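Repair and Swap Day Returns to Geraghty Hall

Thu 26 August

The fall repair and swap day will be held at Geraghty Hall in Eltlow next Saturday, with doors open from 10 a.m. to 4 p.m. Entry is free. Small electronics, toys, puzzles and household hardware can be dropped off from 9 a.m. at the side entrance on Monberg Street.

Organizer Niamh Doherty said the March event drew 500 people, the most so far, and that the line for the electronics bench was too long for most of the morning. There will be 6 benches this time, and people can book a slot at the front desk when they arrive.

"A lot of what comes in is one small part away from working," Doherty said. "People bring a lamp or a radio, and the part is in somebody else's drawer."

Parts and odds and ends are sorted onto mixed tables, where visitors may take what they can use. Resistors, switches and wall fittings went quickly in March, Doherty said, and more of all three would be welcome.
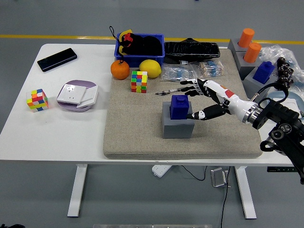

A mixed table with two Rubik's cubes, a blue storage bin, a wall socket panel and bags of resistors.

Toys and puzzles can be left even if pieces are missing. Zeyu Jiang will run the puzzle corner again and is asking for building bricks of any size, along with twisty puzzles in any condition. A short class on solving the cube starts at 1 p.m. and is open to ages 8 and up.

Máté Hajdu will give two talks on basic soldering, at 11 a.m. and 2:30 p.m. Each is limited to 50 seats. Bring safety glasses if you own a pair.

The hall cannot accept large appliances, mattresses, paint or loose batteries. Phones may be brought in for repair but should be backed up first. Anything left over at closing must be collected by its owner or it will go to the Davix Road recycling center on Monday.

Parking behind the hall is reserved for drop-offs until 10 a.m. The number of street spaces is limited by road work on Monberg Street, and the lot at the library will be open all day.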